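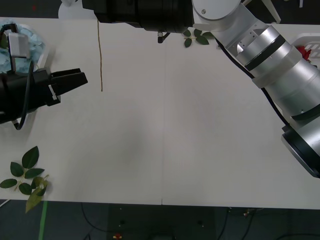

Can I use lime putty mortar in a straw bale garden studio wall, or do I need to buy the bagged hydraulic stuff? I'm building a little one-room studio at Fleltcombe, my first natural build ever, and I am having the best time! The frame is up, the roof is on, and the bales go in this April. The walls will be 14 courses of bales at the gable ends, lime plastered inside and out. My neighbour says putty takes forever to harden and I'll regret it. The lady at the Lodhi yard says putty is lovely but only if I keep it damp. Who's right? The weather side faces south-west and cops a fair bit of rain.

Posted in April by Nisha Joshi
5 min read
Print this page | E-mail to a friend

Neelam Nishad
They're both right, and good on you for getting the roof on first! I've plastered a straw bale cottage and two sheds, and I've used both kinds of lime, so here's how it went for me.

Putty is gorgeous to work with. It's sticky and buttery and it forgives you if you wander off for a cup of tea (I always do). It hardens by taking in carbon dioxide from the air, and it does that slowly, so you need to mist it and keep hessian over it while it cures. If the sun or a hot wind gets to it early you'll see cracks all over. Mine took weeks between coats.

Hydraulic lime sets partly with water, so it goes off sooner and stands up to weather earlier. On your south-west wall I'd go with that for the outside -- a weaker grade, though. You want the wall to be able to dry out, and the strong grades hold moisture in more than I'm comfortable with next to straw. Then use putty inside where you'll be looking at it every day. That's what I did on the cottage and I still love running my hand over it!

Trim the bales well before you start. I skipped that on the first shed and used nearly double the plaster filling in the hollows. And do a test patch, up to a metre square, on the worst bit of wall you've got. Leave it alone for a couple of weeks, then have a good poke at it.

Also look at your eaves. Mine stick out 300 mm on the sheds and I wish they were deeper. No plaster makes up for a mean little roof overhang.

sesness_dave
just use clay for the first coat. cheap, sticks to straw great, lime over the top. make sure you scratch it up heaps or the lime wont grab

Engate Mudpie
Seconding clay underneath! We dug ours on site and mixed it with chopped straw and sand, and the kids did most of the stomping. Make a few test bricks first, as every clay is different and ours shrank badly until we put more sand in. One thing I'd add for Nisha: wear goggles and proper gloves with any lime, putty or bagged. It burns, and a splash in the eye is a trip to hospital. Keep clean water close by. Please post how the gable ends go -- I'd love to see what colour your local sand gives you.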